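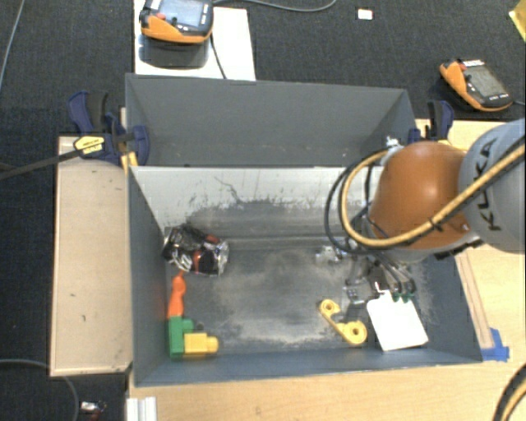
Home News Features Interviews Archive

Wallness has kept its sound archive in the same building for 52 years, and for most of that time the air in the storage rooms was left to look after itself. Fatemeh Kazemi took over preservation there after a decade in paper conservation. Her first request was for data loggers.

"There was one dial hygrometer on a nail by the door," she says. "It read the same in winter as in summer. I took it down and tapped it and the needle fell off."

The collection is mostly quarter-inch open-reel tape, with a smaller run of lacquer discs. The tape is the more urgent problem. Many of the reels use a polyurethane binder that takes up moisture from the air and breaks down. The binder turns gummy, sheds onto the playback heads, and in bad cases pulls the oxide off with it. Engineers call it sticky shed.

"People ask me which reels have it, and I can't tell from the box," Kazemi says. "I can guess from the stock and the year. Sometimes you smell it. Usually you find out when the machine starts to squeal, and by then you should have stopped."

The usual remedy is a long, low bake in a controlled oven, which drives moisture out of the binder and makes the tape playable for a few weeks. Kazemi uses it, with reservations. Acetate tape must never be baked, and the two bases can turn up in one box, spliced together by an editor who used whatever was on the bench.

"Hold the reel up to a lamp. Acetate lets the light through the pack, polyester mostly doesn't. Then check the splices anyway. I have seen a reel that was polyester on the outside and acetate for the last few minutes."

Transfers are handled by Igor Lukáč, who keeps two playback decks running from the parts of several others. He is less interested in the chemistry than in head alignment, which he resets for every reel.

"The machine that made the recording was out of adjustment in its own way," Lukáč says. "I have to make mine wrong in the same direction. If there is a tone at the start, good. If there isn't, I listen in mono and turn the screw until the top end comes up."

He records flat, without noise reduction or equalization beyond the playback curve, and makes no attempt at cleanup. Where the speed drifts, he notes it and leaves it in the file.

"Somebody later may have a better method. If I fix it now, they are stuck with my fix."

The backlog stands at 3,000 reels. Kazemi and Lukáč finish 20 in a good week, fewer when a deck is down, and the order in which they work has caused some argument. Rania Ait Ali, who catalogs the collection, wanted the field interviews from the Grekley valley done first, as no other copies are known. Lukáč wanted to begin with the worst tape stock. They settled on a score for each reel that combines rarity with condition.

"It's a crude number," Ait Ali says. "The condition half is only as good as the last time someone opened the box. Some of those notes are in pencil and just say 'fair.' I don't know what fair meant to the person who wrote it."

Her own work starts after the transfer. Box labels are often wrong, and tapes were reused. She listens to the first six minutes of each side before accepting a title, and longer when the speaker isn't named.

The storage rooms are now held cool and dry, and the loggers are read every morning at eight. Kazemi would like a separate, colder room for the acetate, which gives off acetic acid as it decays and can speed up the decay of whatever is shelved beside it. The request went in last June. In the meantime those reels have been moved to vented boxes on the north wall, and she checks the test strips herself.

"Two of them changed color this spring," she says. "Those two went to Igor the same afternoon."

14 comments | Share 37

Previous Next Back to Interviews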